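Ticket 1733: Left gripper lets go of pillows during lounge reset

Status: Open, waiting on parts
Priority: Normal
Site: Mellora guest house, Ponilach
Unit: Zaki, two-arm
Opened by: Trinidad Cabanatuan, housekeeping lead
Assigned to: Levente Gulyás, Dratell support
Opened: 2025-05-30

Trinidad Cabanatuan wrote:

Hi Levente! First, the pillow routine you set up for us is a huge hit with the morning crew. We have been letting Zaki do the lounge while we strip beds upstairs, and I can't tell you what a difference it makes to come down and find the cushions dealt with. So this is a ticket from happy people, but it is a ticket.

The trouble is the left hand. It goes for a pillow by the top corner, gets hold of it, starts the lift, and then the corner slides out. Sometimes it tries again and gets it. Sometimes it stops and asks for a person, and then one of us has to come down two flights. We had two stops yesterday and a few the day before. Small square cushions are fine. It's the bigger, puffier pillows that slip.

I looked at the fingers this morning with the arm parked and the power off. The left one feels smoother than it used to. No error code on the tablet, just "grasp lost".

Levente Gulyás wrote:

Thanks, that's a really useful write-up, and checking with the power off was exactly right. I've gone through the camera views from your lounge and I think you've already found half of it.

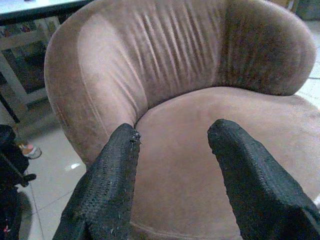

Wrist camera, fingers open over the seat of the tub chair. Note the fraying at the tip of the left finger.

Look at the very end of the left finger. The black mesh covering is ragged there and has loose fibers sticking out. That covering is what gives the finger its bite on cloth, and the tip is the part that does the work in a corner grasp. The seat and the pleated back of that chair are soft and should be no problem for a sleeve in good condition.

Please do these and tell me what you get:

1. Park both arms and switch off at the wall.
2. Rub a thumb along the left tip, then the right tip. Do they feel the same?
3. Trim any loose fibers with small scissors. Don't pull them.
4. Power up and open Settings, Hands, Left. Read me the grip value.

Trinidad Cabanatuan wrote:

Done, all four. Left tip is definitely slicker. Trimmed it. Grip value is 54 on the left.

What's the right supposed to be? I looked and it says 200.

Levente Gulyás wrote:

Oh, nice catch! They should both be 200 for the pillow routine. 54 is what we use for thin things like napkins. My guess is the left hand kept the napkin setting from the breakfast room trial. So there are two causes on top of each other, a worn sleeve and a light grip.

Set the left to 200, save, and run the pillow routine once with someone standing by. Keep your hand near the stop button and stay out of reach of the arms. New sleeves are on order from our side, one pair plus a spare pair for your cupboard.

Trinidad Cabanatuan wrote:

Set it and ran it -- I stood by with the button and half the crew came to watch. It picked up the big pillow on the second try. The first time it slipped a bit but held on. Much better than this morning!

Levente Gulyás wrote:

Great. A slip on the first try fits with the worn tip. One more thing I noticed while going through the head camera views, and it's about where the hand takes hold.

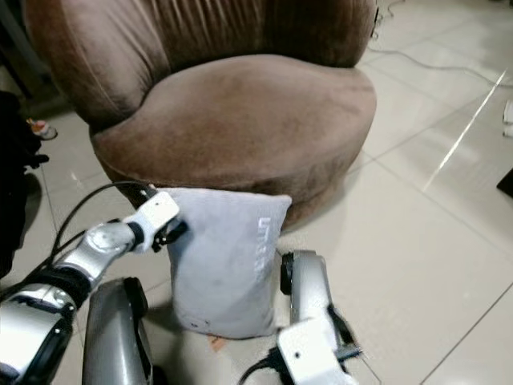
Head camera, pillow standing against the base of the chair, left gripper at the top corner.

With a pillow standing up like this, on the floor and leaning on the chair, the left gripper goes to the top corner and the right arm is down by the lower part of the other side. I would like both hands to share the load. There is an option for that called "two-hand lift", under Routines, Lounge, Pillows. It is a little slower, but it puts less strain on one fingertip. Try it until the new sleeves are on.

Trinidad Cabanatuan wrote:

Switched on. Yes, slower, but we don't mind. We're upstairs anyway.

A couple of things from the crew while I have you. The early shift used to start with the lounge, all that bending down for pillows, and two of us have bad knees. Now that time goes to the guest rooms and we finish them before the noon arrivals. What we'd love is a louder chime when Zaki needs someone, or a message to the phone. At the moment we find out by walking past. Also, could the two newer people get the short training you gave us in December? They're keen, and at present I'm the only one who feels okay changing settings.

Levente Gulyás wrote:

Phone messages: yes, that's in Settings, Alerts. Add each number and send a test. I'd put two people on it so it never hangs on one. I've also put the chime request on our list.

Training: happy to. I'll do it when I come to fit the sleeves, and I'd like the new people to fit the second pair themselves, with me next to them. It's an easy job and then you won't have to wait for me next time.

Leaving this open until the sleeves are on. Please add a line here for any further "grasp lost", with the kind of pillow.

Trinidad Cabanatuan wrote:

Will do. Test message came through on both phones. Taping the pillow list inside the linen cupboard door so everyone can add to it.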